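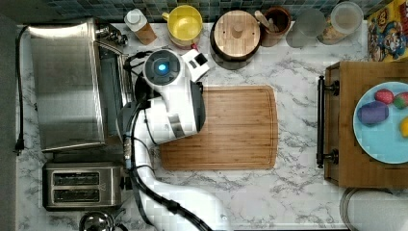
Figure 1. Overhead view of the counter, with the gripper over the upper-left corner of the cutting board.

Projects > Robotics and Software > Student Reports > Kitchen Counter Planning

Print this page | E-mail this page

Keeping a tabletop arm out of trouble: collision checking and replanning on a cluttered counter

Catriona Farquharson
Project report, Warnport

1. Summary

The project added a planning layer to an existing arm controller. The controller accepts a list of joint positions and follows them. It has no knowledge of the counter or of anything standing on it. The work described in this report builds a simple model of the counter from an overhead camera, plans a path through the free space, and stops and replans if the model changes during a move. The task used throughout was to pick up a toy food item from a plate on the right of the counter and put it down on the cutting board.

2. Starting point

The software inherited from the previous year, called Flonik, consisted of a joint driver, a logging tool and a set of fixed poses. A move between two poses was a straight line in joint space. This is adequate on a bare table. On the counter in Figure 1 it is not, as there is a toaster oven to the left of the arm and a row of containers, including a jar, a mug and canisters, along the back. A straight line in joint space can swing the elbow a long way from where the gripper is going, and the fixed poses gave no warning of this.

The cable bundle along the arm was a second problem. It loops outwards at the joints, so the true outline of the arm is wider than the one in the maker's model. The first version of the checker ignored the cable and passed paths that it should have rejected.

3. Counter model

The model has two layers. The first holds fixed items: the counter top, the back wall and the toaster oven. These were measured by hand and entered as boxes. The second layer holds items that may be moved, and is rebuilt from the overhead camera before every plan. Each item found is stored as an upright box with a margin added on all sides.

Clear glass gave poor results. The glass jar and the glass canister at the back were often merged with the tiles behind them or dropped altogether. Tuning the threshold improved one and made the other worse. In the end the whole back strip was marked as a keep-out zone in the fixed layer. This loses some usable space but none that the task needs.

Brushed metal was the other weak case. Broad reflections on top of the toaster oven were sometimes picked up as separate items. Any item found wholly inside a fixed box is now discarded.

4. Planner

The planner is a two-tree random search in joint space. One tree grows from the current pose and one from the goal, and the search ends when they meet. The path is then shortened by trying straight links between random pairs of points and keeping those that pass the collision check.

Checking takes up most of the planning time. The arm is represented by capsules, with extra capsules on the outside of the joints for the cable. Checks are ordered so that the capsules most likely to fail are tested first. The order is updated from a running tally of failures. The change was small in code and gave the largest single saving in the project.

Goals are given as a gripper position and a range of approach angles. For the cutting board the planner is free to choose any point inside the juice groove. Early tests with a single fixed point failed more often at the planning stage, as only a few arm poses reached it without crossing the toaster oven box.

5. Monitoring and replanning

During a move the second layer is refreshed at a fixed rate and the rest of the path is checked again. If a link fails, the arm slows to a stop and a new plan is requested from the stopped pose. The camera also sees the arm, so the arm's own outline is masked out before items are found. The mask is taken from the joint readings at the time of the image. A delay of even a few cycles between the two leaves a thin sliver of arm outside the mask, which is then reported as an obstacle. Time stamps were added to both streams to correct this.

6. Tests

A total of 436 planning requests were logged. Of these, 11 returned no path within the time limit. Two of the 11 were caused by the arm mask fault described above and did not recur after the time stamps were added. The remaining nine had a start pose with the elbow inside the margin of the toaster oven box. The planner treats such a start as a collision and gives up at once. Allowing a short retreat move before planning would deal with it, but has not been written.

Grasping was outside the scope of the project and grasp success was not recorded.

7. Limits and further work

Tall and short items are treated alike, since the overhead view gives no height. Every movable item is given the same default height, which blocks some safe paths over low items such as the plate. A second camera at the side, or a small table of known heights, would help. The Kowalchuk rig in the next room has a side camera and the same driver, and the code should run there with a new fixed layer.

The settings file and the request log are stored with the source. Margins are in millimetres and joint limits in radians.

Related items
Joint driver notes for Flonik
Time stamps and delay in the Kowalchuk rig
Path shortening: a comparison of two methods
Fisteston workshop: student posters
Measuring a fixed layer by hand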